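Re: [nivari-users] Open day at the Flistel workshop, October

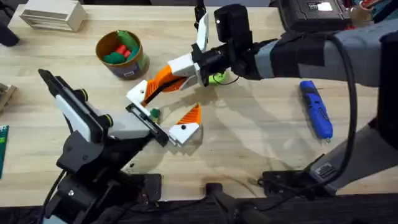 Ingrid Solheim-Baptiste

Answering the question from the list, quoted here so the thread stays together:

> I couldn't make the open day. Was the two-arm station running, and
> was it doing anything besides waving? Also, is the table still the
> old one with the planks?
> We are thinking about a similar setup and have a room 7 feet wide.

Yes, it was running, and yes, same table. The two arms are mounted on opposite sides and work toward the middle. The job was small toy pieces, green and red, with a round cardboard container for them on the table. Both arms have grippers with orange ribbed padding on the fingers. The right one carries the wrist camera and has gray sleeving over the arm.

They ran it in 45 minute sessions with a break for questions. I stayed for two. Roughly 200 people came through over the afternoon, so getting close to the table took some waiting.

On the room: the Curkex people said 7 feet is fine if you clamp the arms to the table and keep the PC outside. Cable routing gave them more trouble than floor space did. They budgeted 4,000 dollars for the station, not counting the table.

The handout is supposed to go up on the Nivari page this month. If it doesn't, write to me off list and I'll scan my copy.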